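Neditside Kitchen Colour Notes

A small text dataset of paint and finish choices in home kitchens, with the owners' own comments. Maintained by Sandamali Majumder and Mahfuz Ranasinghe.

What's in it

The dataset has 43 kitchens, one row each. Every row records the main cabinet colour, the wall colour, the bench or table finish, which way the main window faces, and a free-text comment from the person who cooks there. Comments run from a few words to 47 lines. The longest is mostly a complaint about white grout.

Files

kitchens.csv: the main table, comma separated, UTF-8
comments.txt: owner comments, keyed by kitchen_id
colours.csv: our list of colour names and what we fold into each
CHANGES.txt: what changed between versions

Columns in kitchens.csv

kitchen_id: a short code, no meaning beyond order of entry
cabinet_colour: one value from colours.csv
wall_colour: as above, or "bare" for unpainted plaster or brick
table_finish: light timber, dark timber, painted, stone, other
window_aspect: N, S, E, W, or blank
repaint_year: blank if the owner didn't know

How colours were named

Owners filled in a form and wrote the colour however they liked. Sandamali then matched each answer to a name in colours.csv. Paint brand names were dropped and only the plain colour kept. Where an owner wrote two colours, the one covering the larger area went in cabinet_colour and the other stayed in the comment.

Grey-green gave the most trouble. Owners called it sage, olive, eucalypt, "hospital" and plain grey. We file all of these under grey-green unless the comment clearly says otherwise. Upper cabinets in that colour beside a light wooden table would be entered as grey-green and light timber.
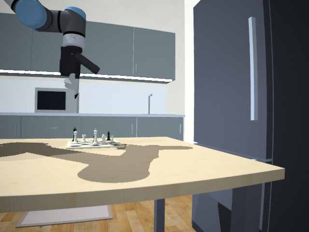

Known problems

Most of the kitchens are in older houses, so newer flats are thin on the ground. Window aspect is missing for 10 rows. Two owners moved out before answering our follow-up, and their comments are as first sent.

The Homlow rows were collected in August by phone, and the colour names there are less reliable than the rest. Filter on source = "phone" if that matters to you.

Licence and use

Free to use, share and adapt with credit to the Neditside Kitchen Colour Notes. Please don't try to work out who the owners are. Street names and family names have been removed from the comments, but if you find one we missed, tell Mahfuz and he'll take it out of the next version.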